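Ukico and the daily return that never has a bad day

2021-07-03

Three readers have now forwarded me the same pitch, so I suppose I have to write about it. The outfit calls itself Ukico. It says it rents out laundry and garment-finishing equipment to small hotels, and that you, the ordinary saver with $400 to spare, can own a piece of that equipment and get paid every weekday out of the rental income. The plan is called a "participation." It isn't called an investment anywhere on the site, which tells you somebody has at least read enough law to be nervous about the word.

I've been writing this blog long enough to have seen the same offer with gold, with banner ads, with foreign exchange, with parking spaces and with teak trees. The thing being rented changes. The payout table hardly does. Put in $400, collect a fixed amount each weekday, and after 118 weekdays you are supposed to have your money back and then some. Bring in a friend and you get 9 percent of what the friend puts in, right away, in cash or in "member balance."

Let's stay on that 9 percent for a minute. If I rent a steam press to a hotel, the hotel pays me because it has sheets to press. At no point does my neighbor's decision to hand over $400 make the hotel's sheets any more wrinkled. So why is there money available the moment the neighbor signs up? It has to come from somewhere, and the only new money in the building that afternoon is the neighbor's.
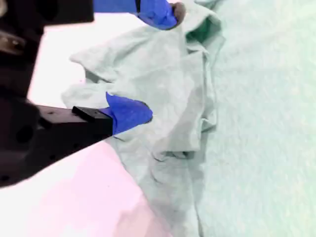 Vol. 6, No. 14

The promoters have an answer to this, of course. They say the referral money is a "marketing budget" and that every company pays to find customers. Fine. Companies do pay to find customers. But the customers in this story are meant to be hotels, and I can't find a single dollar in the Ukico plan that goes toward finding a hotel. All of it goes toward finding more people like you.

I wrote to the support address and asked for three things: the name of one hotel, the legal name of the company that signs the rental contracts, and a set of accounts looked over by an outside accountant. The reply came fast and was very polite. Hotels were confidential. The accounts were "in preparation." The legal entity was something called Menon Participation Services, and when I asked where it was registered I got a scan of a certificate with the registration number blurred out "for security." A registration number is public. Blurring it protects one side of the deal, and it's the side that already has your money.

A certificate of incorporation doesn't mean much even when you can read it. In a lot of places you can get one in an afternoon for less than the cost of a decent dinner. It proves that a form was filed. It doesn't mean anyone checked the business, and it is certainly not a license to take deposits from the public, though the Ukico sales page puts it under the heading "Fully Licensed" and hopes you won't look twice.

I did look at the members' forum, all 193 pages of it, over more evenings than I'd like to admit. It's mostly people posting that they got paid. "Paid again, thank you admin." I believe them. People do get paid in these things, early on, and it's the best advertising there is. Being paid tells you the scheme has cash on hand this week. It doesn't tell you where the cash came from. Anyone who remembers Rastard will remember the same kind of forum, full of the same thank-yous, right up to the October when withdrawals went "under maintenance" and stayed there.

And I remember what happened to members who asked about it. First they were told to be patient. Then they were told they were spreading negativity. Then their accounts were locked for breaking a rule against spreading negativity, which had been added to the terms that same week.
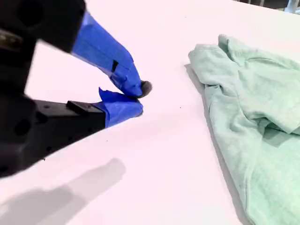 DoubtfulInDayton writes that I'm being unfair, that my Rastard comparison is lazy, and that a member who has already taken out more than he put in has nothing left to lose, so why should he care what some blogger thinks?

I get a version of this every time, and I'll take the charge of laziness if it helps. But a member who is ahead does have something to lose. When one of these falls apart and a court puts a receiver in charge, the receiver may well come looking for people who took out more than they put in. That money belonged to later members. "I didn't know" may spare you some things, but it may not let you keep the profit. If you also recruited, and collected your 9 percent on your sister and your coworkers, I'd talk to a lawyer before I talked to a forum.

There's another wrinkle. Ukico has now announced that withdrawals will move to a new payment processor, Vavham, and that members need to "verify" by adding fresh funds to their balance. I'm trying to think of a good reason why getting my own money out should require putting more in. My bank has never asked. I'd treat any such request as the end of the line and stop sending money that minute, whatever the countdown clock on the page says.

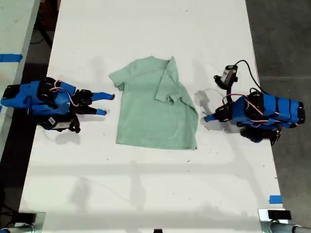
Can I get my money back if I've already joined? Maybe some of it, and your chances are better if you paid by credit card, so call the card company first and dispute the charge in plain words. After that, report it to your state securities regulator and save everything: emails, receipts, screenshots of your balance, the name of whoever brought you in.

Be careful with anyone who contacts you offering to recover the loss for a fee up front. Those people buy the lists of members from the last scheme, and they know to the dollar what you put in.

I've sent Ukico a second set of questions, mainly about Vavham and who owns it. If I get accounts with an actual accountant's name at the bottom I'll post them in full. Comments are open, but referral links get deleted, and that includes the ones hidden in a username.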